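How to take white heat marks out of a wooden table, and is oil a good idea after?

Home and Furniture > Wood care
Asked by Salma Erraji, Jul 1, 2024

Hello everyone. I hope I write in the correct section, if not please move it.

We bought a second-hand dining table in November from a small shop called Filali. The seller told us that the top is wood with "a light finish", but he could not say which finish it is. I did not ask more, and now I regret it. For the first months all was fine. Then my mother-in-law visited us and a hot teapot stayed directly on the table during a whole dinner. Now there is a white cloudy ring where the teapot was, and near it two smaller marks from glasses.

I already tried these things:
– wiping with warm water and a little dish soap (no change)
– mayonnaise left for one night, because my neighbor recommended it (the ring became maybe a bit weaker, but the table smelled for days)
– a hair dryer, but I was afraid and I stopped after a minute

The ring is not rough. When I pass my finger over it I feel nothing at all. I have at home a bottle of Tulik furniture oil which was a gift, and it was never opened. My husband says we should sand everything and put the oil. I am worried that if the top is only a thin veneer we will go through it, and then the table is finished. We paid 200 for it, so it is not a treasure, but we like it and we eat on it every day.

The other half of the table has no marks and I would like that it stays so.
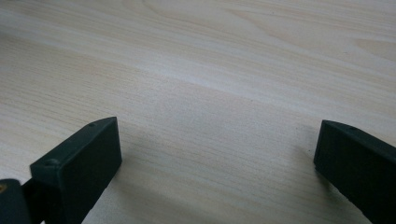
Aicha Helmy: please do not let your husband start with the sanding machine! I restored old tables as a hobby for many years and the saddest ones were always those which somebody sanded too early.

A white mark which you cannot feel with the finger is usually moisture that stays inside the finish. The wood under it has probably no damage. A black mark is a different story, then the water went into the wood itself. So you have the easier problem.

First find out what finish you have. Turn to a hidden place, for example the lower side of the edge or under the leaf if the table opens. Put one drop of rubbing alcohol on a cotton bud and touch it there. If it becomes sticky after a minute, it is probably shellac. If nothing happens, you have more likely a varnish or another modern lacquer, or a factory coating. Never make this test in the middle of the top.

For the ring I would try gentle heat again, but with patience. Lay a dry cotton cloth, folded once, on the mark. Put the iron on the lowest setting, without steam, and empty the water from it before. Move it over the cloth for a few seconds, lift, look, and wait until the place is cool. Repeat. Sometimes it needs ten rounds or more. If the finish becomes soft or starts to smell, stop immediately. With shellac I would leave the iron away completely, it does not like heat.

What remains after this you can polish with non-gel white toothpaste on a damp soft cloth, very lightly and only in the direction of the grain. It is a fine abrasive, so it can change the shine a little. Try the hidden place first here also.

About the Tulik oil: keep it closed for the moment. Oil cannot enter through varnish or lacquer. It will stay on top as a greasy film, it takes the dust, and every plate leaves its own ring in it. Oil is for bare wood or for wood that was oiled before.

And for the veneer, look at the short end of the table. If the lines from the top do not continue down over the edge, you have a veneer or something similar. Old veneer can be thick enough for careful hand sanding, but the modern one is often thinner than 1 mm and I would not risk it.

fondik_user

just sand it. I did mine with 100 and then 600 and it came out great, took one afternoon. then Zotimex wax on top and done. people make too much drama about tables

Salma Erraji

Thank you very much to both. I made the alcohol test under the edge and nothing became sticky, so I think it is varnish or something of this kind. At the short end the lines stop exactly at the corner – so no sanding in our house, and my husband accepts it (not happily).

I did the iron with the cloth yesterday evening. After 3 rounds I saw already a difference, and now the big ring is only visible if I bend down and look against the window. The two small ones are gone. I will wait some days before I try the toothpaste.

One more thing, if somebody knows: are cork mats enough under a teapot, or does the heat pass through them also?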